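So bereiten Sie eine Robotervorführung für den Tag der offenen Tür vor

142 Mal geteilt | 9 Kommentare

Im Juni haben wir in unserer Werkstatt in Plomville zum zweiten Mal Besucher empfangen. Beim ersten Mal haben wir viele Fehler gemacht. Deshalb schreibe ich auf, wie wir jetzt vorgehen, vielleicht hilft es einer anderen Gruppe.

1. Wählen Sie Gegenstände, die jeder von zu Hause kennt. Metallwürfel sind für den Greifer bequem, aber das Publikum schaut nach einer Minute weg. Eine Keksschachtel dagegen versteht auch ein Kind. Stellen Sie die Schachtel hochkant und lassen Sie genug Platz daneben, damit die Finger des Greifers nicht anstoßen. 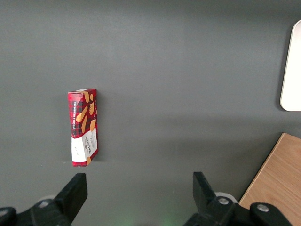
Foto: Pallavi Tyagi / Dollano

2. Prüfen Sie vor dem Einlass das Bild der Kamera am Handgelenk. Die Besucher sehen gern, was der Roboter sieht. Wir zeigen dieses Bild auf einem zweiten Monitor, in einer Höhe, wo auch die hintere Reihe es erkennen kann.

3. Planen Sie höchstens 4 Aufgaben pro Runde. Eine Runde dauert bei uns 13 Minuten, danach gibt es Fragen. Die Schublade mit dem Griff kommt bei uns immer dazu, denn Ziehen ist für den Zuschauer etwas anderes als Heben. Meine Kollegin Imani Ogola spricht während der Bewegung wenig und erklärt erst nachher. Das hat sich gut bewährt.
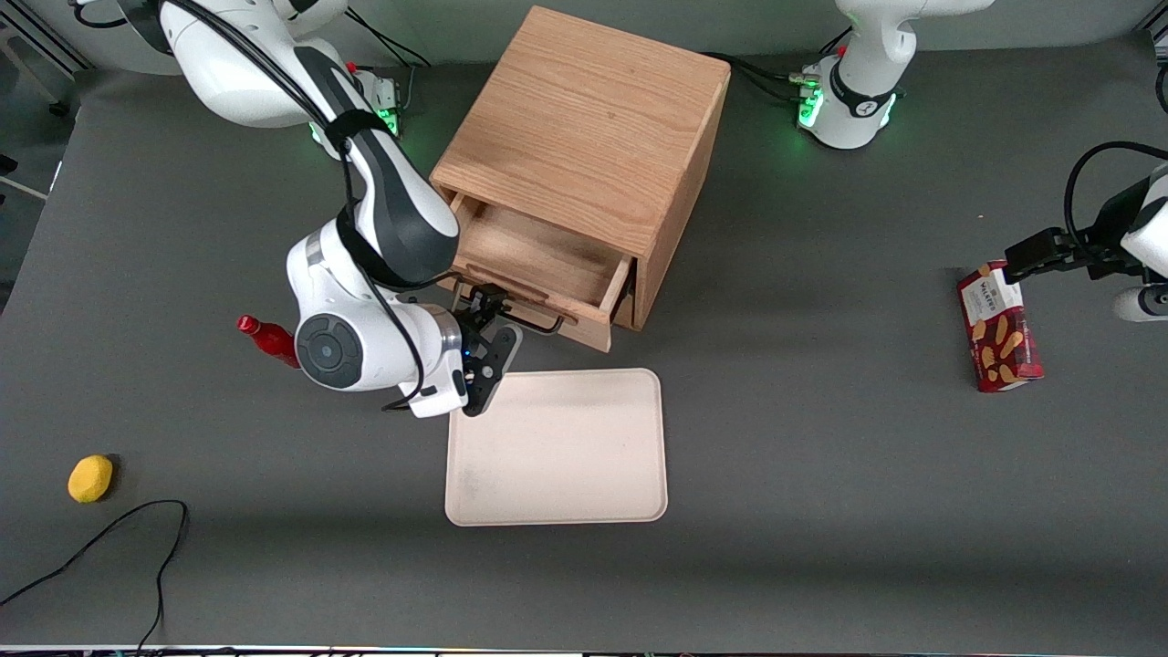
4. Legen Sie eine Linie auf den Boden, hinter welcher die Gäste bleiben. Eine Person steht nur am Not-Halt und macht keine andere Arbeit. Wechseln Sie diese Person nach jeder Runde, weil die Aufmerksamkeit nachlässt.

5. Wenn etwas herunterfällt, stoppen Sie zuerst beide Arme. Erst dann darf jemand in den Arbeitsraum greifen. Sagen Sie dem Publikum ruhig, was passiert ist. Die besten Fragen kamen bei uns nach einem Fehler.

6. Notieren Sie am Abend die Fragen, auf die Sie keine Antwort hatten. Bei uns wollte ein Schüler wissen, ob der linke Arm weiß, was der rechte tut. Daran haben wir noch beim Aufräumen diskutiert.

Die Checkliste für den Aufbau schicke ich auf Anfrage gern per E-Mail.

Kekeli Akpalu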